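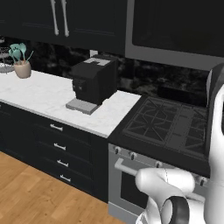

Curnadside Loop by Cirkance: review of the guided e-bike day tour

Length of route: 31 kilometers
Total climbing: 303 meters
Starting point: Cirkance office, Ondard, opposite the train station
Languages: English and French
Lunch: included
Date of our tour: Saturday, July 9, 2022

Booking

We booked online four days ahead. The form asks for each rider's height and weight, and whether you have used an electric bike before. A confirmation email came within the hour with a map of the meeting point and a packing list. Payment is taken in full when you book. You can change the date free of charge up to two days before, but after that you lose the whole amount, even for rain. The only weather they cancel for is thunderstorms, and in that case you choose between a refund and a new date.

The site says the price covers everything. It does not cover the deposit of 20 euros per bike, which has to be paid in cash at the office. The email mentions this near the bottom and I missed it. There is a cash machine in the station, so it cost me ten minutes and no more. Everyone got the deposit back at the end.

The bikes

Cirkance uses step-through city bikes with a mid-mounted motor, four levels of assistance and hydraulic brakes. Mine had 2,000 kilometers on the display and felt well looked after. The gears shifted cleanly and the tires were firm. The saddle is wide and soft, good for the first hour and less good after lunch. If you own padded shorts, wear them.

Helmets are provided and come in three sizes. Each bike has one pannier, big enough for a rain jacket, a water bottle and a small camera bag. There is no phone holder on the handlebars, which I would have liked, but you do not need to navigate.

The battery was still more than half full when we got back, and I had used the second-highest level on every hill. Two riders in our group kept it on the highest level all day and had no trouble either.

The route

The first part follows the river out of Ondard on a paved path with no cars. It is flat and shared with walkers, so the pace is slow. After the second lock the route turns off onto farm lanes and begins to climb through orchards. Most of the climbing comes in two stretches before lunch. With the motor on, neither is hard. Without it, the second one would be – it is short but steep, with loose gravel on the bend.

Curnadside itself is a ridge with a viewpoint and a picnic table. We stopped there for half an hour. On a clear day you can see the river for most of its length and the roofs of Ondard at the far end. There is no shade and no water tap at the top, so fill your bottle before you leave the valley.

The return is mostly downhill on a quiet road. There is one section along a busier road, lasting only a few minutes, where the guide had us ride single file. Parents with younger teenagers should know about it, as the website does not say so. The minimum age is 14.

The guide

Our guide was Maxence Collet. He gave a clear safety talk, had everyone try starting and braking in the parking lot, and rode at a pace the slowest person could keep. His English was very good. He stopped often to talk about the locks, the old quarry and how the orchards are run, and he answered questions without hurrying us along. I could not always hear him when he talked while riding, so stay near the front if you want the commentary.

Lunch

Lunch is at the Guérin farm, at a long table in the barn. We had soup, bread, a cheese tart, green salad and stewed apples. Cider and apple juice are on the table and you can have as much as you like of the juice. Cider is one glass per person. Vegetarians are fine with the standard menu. Anyone avoiding gluten or dairy has to say so when booking, as there is nowhere else to eat on the loop.

The farm has a shop and we were given time to look around it. There was no pressure to buy. A bottle of cider fits in the pannier if you take your jacket out.

What I would change

The start is at 9:30, but we did not leave until just after 10 because the bikes were still being adjusted. Heights are on the booking form, so the saddles could be set beforehand. I would also put the cash deposit at the top of the email.

Would I book again?

Yes, in spring or early fall. July was hot on the ridge. The tour runs until the first week of November, and the orchards are picked in the last part of the season. For confident cyclists the pace may be too gentle – Cirkance also rents the same bikes by the day, and the loop is signposted in both directions.

Rating: 4 out of 5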